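Grakimar Table Tasks - Progress Report to the Davotham Fund
Reporting period: through October

Summary

Collection is running at both sites, Villa and Disham. Villa is on schedule. Disham started 11 days behind because the second pair of hand-held grippers arrived with a worn hinge and had to be exchanged. We expect to make up most of the gap before the next report and are not asking for a change to the end date.

Work done

We planned for 38 tasks in the first set. Of these, 28 are finished and checked. The other ten are the two-handed ones, mostly lifting, turning and passing plates and trays. They take longer to record and more of them are thrown out at review.

The most common fault is still a marker cube turned away from the head camera. When that happens the position of the hand cannot be recovered and the example is no use for training. We changed the instructions in the middle of the period so that operators bring the grippers in low and keep the marked faces up. Rejections at Villa have dropped. Disham got the new instructions later and we do not have a fair comparison yet.

Operators work in shifts of 2 hours with a break in the middle. Longer shifts were tried and the motions got sloppy near the end.

Data and training

All checked examples have been copied to the shared store. A first policy was trained on the one-handed tasks only. It picks up small soft items well and does poorly with thin rims, where the fingers tend to close too early. We will record more slow approaches to plates and bowls, from different sides.

Problems

Glare on polished tabletops is a problem at Villa in the evening. Moving the table was not practical, so we now record the dark and glossy objects in the morning.

Floor space is tight. Cables need to be rerouted before we add another station.

Spending

Spending is within the approved budget. Operator hours came in under plan at Disham - the late start - and the unspent amount will carry over to the two-handed tasks.

Two-handed plate tasks are now being recorded with both grippers, using the low approach.
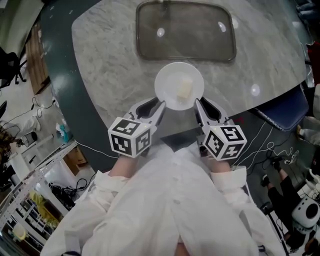
Next period

Finish the remaining ten tasks, bring Disham level with Villa, and train a second policy that includes the two-handed examples. We will send the rejection figures for both sites with the next report.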